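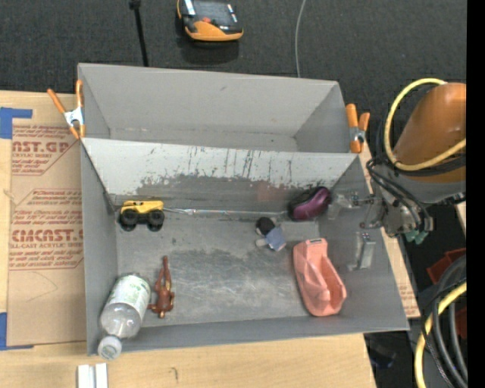 Bin Picking Cell – Setup Guide, Section 3: Bins, Objects and Trial Runs
Written by Nafula Mussa, with corrections from Meirion Hopkin. Last edited June 7, 2022

Read section 2 first (arm power-up, e-stop check). This part covers the two-bin layout for the grasp ranking study. Quick version. Ask Meirion if stuck.

3.1 Bins and clamps

1. Two gray bins, one behind the other, on the wood table. Front bin = source. Rear bin = target. Arm comes in from the right.
2. Push the bins together till the walls touch. No gap.
3. Spring clamps on, one each side. Orange tips. Left one goes near where the bins meet, right one at the right end of the rear bin.
4. Push the front bin with a flat hand. If it slides, reclamp.
5. Run the Lebrun calibration script. Wait for the second beep, not the first.

Note: scratches and scuffs on the bin floor are fine. So is the chipped coating on the dividing wall. Don't repaint – the depth thresholds were tuned on worn bins and a fresh coat means redoing all of it.

CAUTION: Clamps move, calibration is void. Even a little. Rerun step 5.

3.2 Cables

1. Yellow cable loops over the orange housing. Leave slack in the loop.
2. Black cables hang below, toward the gripper. Jog the wrist through its full range by hand control, slow, and watch them.
3. Anything that catches on the bin wall – stop and re-route.

CAUTION: Hands out of both bins before you touch the enable switch. Second person stays by the e-stop for the whole run.

3.3 Loading objects

Each scene is a mixed set from the Eltholm list. A typical load has a toy truck, a clear bottle, a plush or small figure, an animal figurine, a molded plastic piece, something glossy. Six objects per scene.

1. Draw the scene card. Objects only from that card.
2. Tip them in from the tray. Don't arrange them. If one lands against a wall or in a corner, leave it, corner cases are half the point of the study.
3. A bottle cap sticking out past the front rim is OK. An object that falls out completley goes back in the tray and you tip again.
4. Rear bin must be empty at the start.
5. Step back, press Capture, check that the preview has all the objects.

Note: clear plastic gives holes in the depth image. Expected. Do not put tape on the bottle to "help". We lost a batch that way in November.

3.4 Running a trial

1. Select ranker: baseline or Nerkton. The scene card says which. Operator doesnt choose.
2. Press Start. The arm gets 3 attempts per object, then skips it.
3. Score each attempt in the log: picked, dropped, missed, or collision. A dropped object that lands in the rear bin still counts as dropped.
4. Stop at bin clear or all objects skipped.
5. Save. File name is scene number, ranker, operator initials.

Note: if the gripper finger touches the bin wall but the arm keeps going, log it as collision anyway. Upendo Obura sorts these out later from the force trace.

3.5 Where the numbers stand

First round was 200 scenes, 167 usable after dropping bad calibrations. 2226 attempts logged in all. Nerkton ranker does better on objects out in the open, no clear difference for things up against a wall. Wall picks are why round two uses the tip-and-leave loading above – round one operators were nudging stuff toward the middle.

Per-object table is on the shared drive, Jorurville folder. Problems with the log format go to Zachary Tremblay.

Shutdown: section 4.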